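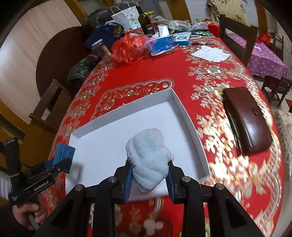
The ring that doesn't move

Professional wrestling on television has a floor problem. A standard touring ring is a steel frame with a sprung deck, a thin layer of foam and a canvas stretched over the top, and it is built to be loud. The noise suits an arena. In a small studio it overloads every microphone within reach, and by the second hour the dialogue tracks are of little use to the editor.

Multano, the production company behind the unscripted training series Prolus, met this difficulty during test filming in June. The programme follows trainees through a full course at a converted warehouse in Heviten, and most of its running time consists of people talking between drills. In the first cut, 32 minutes of usable conversation had been lost to impact noise from the far side of the ring.

The solution was a second ring. It was supplied by Chatzigeorgiou, a firm better known for gymnastics flooring, and it differs from the touring type in three respects. The deck is made of narrower panels, bolted along both edges. The central spring has been replaced by rubber blocks set under the cross beams. The foam is thicker towards the corners, where most seated conversations take place. Trainees use it for the first half of the course and move to a conventional ring for the second.

The change affects the wrestling. A sprung deck gives under a flat back fall and returns some of the force, and a trainee learns to time the slap of the arms against that movement. The rubber deck gives less and stops sooner. Falls taken on it look shorter on screen and sound like a heavy door being shut in another room. Coaches on the series reduced the number of falls per session to 11 while the rubber deck was in use, and moved rope running to the mornings.

Rope tension was a separate matter. The new posts stand slightly further apart, so the ropes were re-hung twice before filming resumed. Loose ropes cause a runner to lean too far back and arrive late on the rebound. Viewers of the third episode will notice several mistimed exchanges that were left in the edit. The producers have said only that these belong to the training.

Sound is recorded from fixed microphones under the apron and from small transmitters worn by the coaches. Trainees do not wear them during contact work. The series has captions throughout, including for the passages shouted across the ring, and the captions are placed at the top of the picture whenever the mat fills the lower half.

Across the whole course, Multano recorded around 126 hours of material, from which eight episodes have been cut. The longest single take, a practice match with no commentary and no music, was shortened only at the start. It appears in the sixth episode and is the clearest place to compare the two rings, as the opening falls of the previous episode were filmed on the rubber deck from the same camera position.

Prolus begins on January 3, 2024, with two episodes on the first night and one a week afterwards. The conventional ring has gone back on the road. The rubber one remains bolted to the floor at Heviten, where it is booked for beginners' classes.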